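I've been through a fair number of desk lamps over the years, and the Sikton clip-on is the first one I've wanted to write to my sister about! It cost me 40 dollars in February and it lives on the shelf over my sewing chair, where the old one used to droop (and droop, and droop) right into my tea.

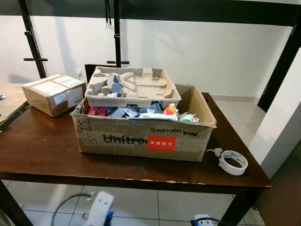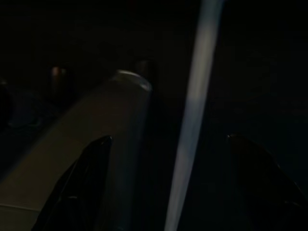 The light itself is lovely and soft – warm enough for evening mending, and bright enough that I can thread a needle without going to the window. It has 2 settings and I wish it had one more in between. The clip is stiff, so do mind your fingers. The cord is on the short side too, but I had an extension handy and I'd happily buy another for the guest room.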